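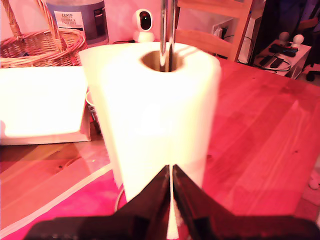
阅读时间：5分钟
最后更新：2/15/25

3 换诊过程的观察与编码

3.1 观察地点

观察在Avton和Osport两处门诊影像中心的超声检查室进行。两处中心由同一医师团队出具报告，使用同一套预约系统（Tundex），但人员排班各自独立。Avton中心设在综合门诊楼内，患者多由楼内其他科室当日转来，预约时间与实际到达时间常有出入。Osport中心是独立门面，以提前预约的腹部、甲状腺和血管检查为主，当日加号较少。

我们只观察普通体表及腹部检查之间的换诊。腔内检查所用探头需要高水平消毒，流程和耗时与体表探头差别很大，合并分析没有意义，因此不在本研究范围内。床旁检查和穿刺引导同样未纳入，前者的地点不固定，后者的台面准备由护士完成。

3.2 换诊的定义

换诊起点定为超声医师或技师对前一位患者保存最后一幅图像的时刻，终点定为下一位患者的第一幅图像保存的时刻。这两个时刻均可从图像存档系统中读取，不依赖观察员手工计时。以往研究多以患者离开和进入检查室的时刻为界，这种做法在我们的预观察中遇到两个困难：一是陪同家属进出频繁，门口的动作难以判断；二是部分技师在前一位患者尚未穿好衣服时就已开始清洁探头，若以离室为起点，这部分工作会被遗漏。

按图像时刻划界也有缺点。第一幅图像之前往往已有一段扫查，尤其是技师对解剖位置不确定时，会先浏览再存图。这段时间被计入换诊，使换诊时长偏高。我们在编码时将其单列为“预扫查”，分析时可以扣除。

3.3 动作类别

换诊中的动作分为患者相关、设备相关、台面相关和记录相关四类，每一类下再分细目。编码手册初稿由Kai-wen Peng根据预观察记录拟定，Hema Venkataraman逐条修订。修订主要涉及两类动作之间的边界。

患者相关动作包括协助起身、递纸擦拭耦合剂、核对身份、说明体位和暴露检查部位。递纸与患者自行取纸分别编码。两种做法的差别比预想的大：由技师递纸时，技师的手要在探头、纸巾和键盘之间来回，手卫生的时机随之改变；患者自行取纸时，技师可以同时清洁探头，但纸巾须放在患者躺着或坐起时能够到的地方。抽取式纸巾和立式卷纸（图1）在编码中不作区分，统一记为“取纸”。卷纸需一手扶住、一手撕下的情形，如确实占用了双手，则加注“双手”。

图1 立式卷纸，竖直套在金属杆上。

设备相关动作包括擦去探头上残留的耦合剂、用消毒湿巾擦拭探头及线缆近端、更换探头、调整预设条件。擦去耦合剂和消毒擦拭是两个独立的细目。编码员在初期常将二者合并，原因是熟练的技师动作连贯，中间几乎没有停顿。修订后的手册规定，只要更换了擦拭材料，就记为新的动作；材料未更换的，一律记为一次擦拭，并标明材料种类。

台面相关动作包括撤换床单或一次性垫单、擦拭床面、整理推车和补充耗材。补充耗材只在换诊过程中发生时才编码，开诊前和收诊后的补充不计。推车上物品的位置变动不单独编码，除非技师为寻找某件物品而中断了手头的动作，此时记为“寻找”。

记录相关动作包括结束前一检查、填写技师工作单、在Tundex中调出下一位患者以及核对申请单。申请单信息不全、技师需致电申请科室的，记为“外部询问”，不归入常规记录时间。Avton中心的外部询问多于Osport中心，我们认为与当日转诊的比例有关，但本研究的设计不能证实这一点。

3.4 样本

共观察换诊200次，其中62次在Osport中心，其余在Avton中心。两处数量不等，反映了两处的开诊时长，我们没有为求平衡而延长Osport中心的观察。参与的技师共5名，均已签署知情同意书。技师知道观察的内容是换诊流程，但不知道动作的具体分类方式。

有29次换诊因中途插入急诊患者、设备重启或技师交接而不完整。这些换诊的动作仍予编码，用于描述各类动作出现的频率，在计算时长时剔除。是否剔除由第一编码员按手册判定，判定时尚未读取该次换诊的图像时刻，以免时长本身影响取舍。

观察期选在9月，避开了暑期休假和年底体检集中的时段。每名技师在正式观察之前有一段适应时间，观察员在场但不作记录。观察员坐在检查室内靠门一侧，检查进行期间退到帘外，换诊开始后再回到原位。观察员不与技师交谈，遇到患者提问时只说明自己不参与诊疗。

3.5 编码一致性

两名编码员各自独立完成全部编码，其后逐条比对。分歧集中在两处。第一处是“说明体位”与“核对身份”，技师经常在同一句话里完成这两件事，例如一边念出患者姓名一边请其侧卧。手册最终规定按句首内容归类，并加注另一类别。第二处是“整理推车”，一名编码员将挂回探头视为整理，另一名则视为设备动作的收尾。讨论后统一归入设备相关动作。

未能通过手册规则解决的分歧，由两名编码员与一位未参与观察的超声医师共同讨论决定。讨论只依据现场记录，不再询问技师本人。我们考虑过请技师回忆当时的意图，但预观察中技师对同一动作的解释前后不一，且多数人不记得自己在某一次换诊中是否先擦探头后递纸。

3.6 时长的处理

换诊总时长呈右偏分布，因此以中位数和四分位距描述，组间比较采用非参数检验。同一技师的多次换诊并不独立，回归分析中将技师作为随机效应。中心作为固定效应进入模型，检查部位、患者是否需要协助起身、是否更换探头作为协变量。

各动作的时长由现场记录的起止标记推算，精度低于图像时刻。动作之间可以重叠，各动作时长之和因此可能超过换诊总时长。我们保留重叠，不作折算，因为技师之间的差异很大程度上就体现在哪些动作能够同时进行。重叠时间单独汇总，列于第4节的表格中。

3.7 对手卫生的处理

手卫生并非本研究的主要结局，但现场记录包含每次使用手消毒剂或洗手的时刻。我们只报告其在换诊序列中的位置，不计算依从率。依从率的计算需要确定每一个手卫生指征，而单名观察员在记录全部动作的同时难以可靠地做到这一点。戴手套和脱手套同样只记录位置。

有一种序列在两处中心都出现过：技师擦净探头后脱去手套，进行手消毒，随后又徒手拿起用过的耦合剂瓶放回架上。手册将此记为设备相关动作，并标注“消毒后接触”。该标注的频次在结果部分给出，其感染控制方面的意义需由专门设计的研究来回答。

3.8 伦理与数据保存

研究方案经两处中心共同的伦理审查程序批准。现场记录不含患者姓名和检查结果，图像时刻导出时仅保留检查类型和设备编号。技师以代码表示，代码表由Hema Venkataraman保管，不与编码数据存放在同一位置。两处中心的管理人员只能看到按中心汇总的结果，看不到单名技师的数据。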